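Snack bars: sort by kind or one big basket?
Seltercombe Household Board > Storage and Tidying

runditetti_kit
I do the snacks for our walking group and the bars always end up in a heap. I've got an orange basket and two clear bins, all from Auer. My plan is one kind per clear bin, with the basket kept for odds and ends. First I tip the lot out on the table.

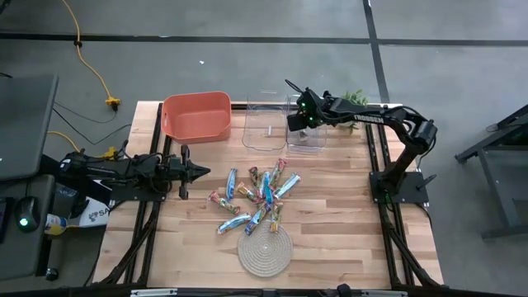
Bars in the middle, basket and bins along the back.

Does anyone else split theirs up, or is it a waste of a bin?

braklow59
Waste of a bin. Put them all in the basket and let people rummage. It has a handle, so you can carry it to the car.

Bayu Yeoh
I disagree. With clear sides you know when you're running low. In a basket the ones people like go first and you're left with 10 of the same flavour by November.

braklow59
Then buy fewer of that flavour.

runditetti_kit
I'm going with the bins for now.
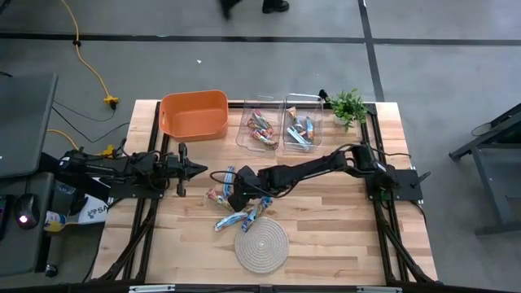

Bars in both clear bins, four still on the table by the mat.

The basket is empty, so braklow59 may have a point about needing three containers. I might use it for fruit.

Bayu Yeoh
Fruit is fine in it. Stand the bars on end if the bin is deep enough, you get more in. What's the mat for?

runditetti_kit
Mugs, mostly. It's the woven sort and stays on the table. Bars get dumped on it when I'm sorting.
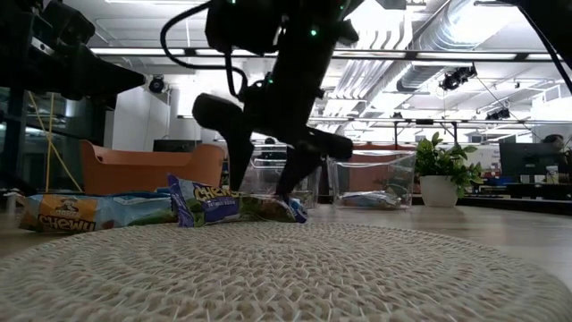
I go by flavour and ignore the brand, so the Chewy ones don't all have to go in together. My sister does it by brand and we won't agree on it.

braklow59
By date. Oldest at the front. Flavour doesn't matter if they've gone stale.

Comments

Pell: We do it by date too, with a strip of tape on the bin.

marrow_lane: Basket for us. Four children, no system lasts.

Contact the moderators | © Seltercombe Household Board | Back to top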